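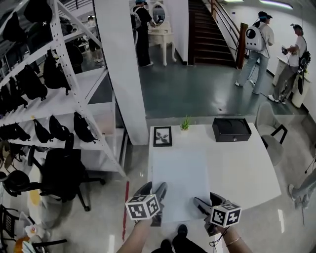
Tandalbridge, Dec 14, 2018

Medley to open second homeware shop in Tandalbridge

Homeware retailer Medley will open a second shop in Tandalbridge in February, in the former shoe shop on Petarura Street. The new branch will stock small items for the home, including picture frames, house plants, storage boxes and gift wrap.

The shop has 300 square metres of floor space over two levels and will create 20 jobs, most of them part-time. Applications are open now and forms can be collected from the till at the existing branch.

Medley will carry about 800 lines at the new site, 400 of them not sold at the first shop. These include a range of glazed pots from Thái, a supplier new to the company this year.

The existing branch will stay open with no change to its hours. Gift cards can be used at both shops.

Press enquiries: Medley head office, Tandalbridge.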